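De : Gergely Bíró
À : liste atelier-robots
Objet : Re: [atelier-robots] Journée portes ouvertes chez Lekholm, compte rendu ?

Bonjour à toutes et à tous,

Ajayi écrivait :
> Alors, cette visite chez Lekholm ? Ceux qui sont restés au
> labo aimeraient savoir s'il y avait de vrais robots ou
> seulement des kakémonos. Et quelqu'un a-t-il vu tourner
> Leren ? La plaquette promet « 100 tâches domestiques ».
> Je demande avant de remplir le bon de commande.

Des kakémonos, oui, et de fort beaux. Pour les robots, ça dépend de ce qu'on appelle vrai. La partie Leren se passait entièrement en simulation, dans une salle surchauffée où l'on nous avait promis 60 places assises. J'ai passé la démonstration debout contre un radiateur, qui lui n'était pas simulé.

Le principe, pour ceux qui n'ont pas lu la plaquette : on charge un intérieur, on y pose un bras, on lui donne une consigne et on regarde. Le monsieur de Lekholm avait choisi un intérieur à murs vert pâle et porte orange, que ma tante aurait trouvé audacieux. Il changeait de point de vue à la molette en parlant, avec une préférence marquée pour le ras des meubles.

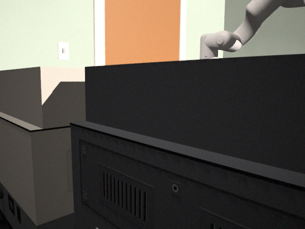

Bref, le rendu est soigné. On a eu droit à un long développement sur les grilles d'aération et les têtes de vis, et je reconnais que les grilles d'aération sont très bien. J'ai demandé si elles intervenaient dans les collisions. Réponse : « c'est configurable ». J'ai posé deux autres questions, et c'était configurable aussi.

Sur le fond, j'ai retenu ceci. Le bras a exécuté deux consignes devant nous, la première sans histoire, la seconde après un redémarrage pendant lequel on nous a invités à reprendre du café. Les 98 autres tâches de la plaquette sont « en cours d'intégration ». Quant au passage sur un bras réel, il est prévu avec Meltthorpe, dont le représentant, assis au premier rang, a paru l'apprendre en même temps que nous.

Je ne voudrais pas décourager Ajayi. L'interface est claire, les scènes se chargent vite et on peut exporter les trajectoires dans un format lisible, ce que notre outil maison refuse de faire depuis avril. Mais je garderais le bon de commande dans le tiroir tant qu'on n'a pas essayé avec nos propres scènes. Ils proposent une licence d'évaluation, j'ai laissé l'adresse du labo.

J'ai aussi rapporté deux sacs en toile et un stylo. Le stylo ne marche pas.

Gergely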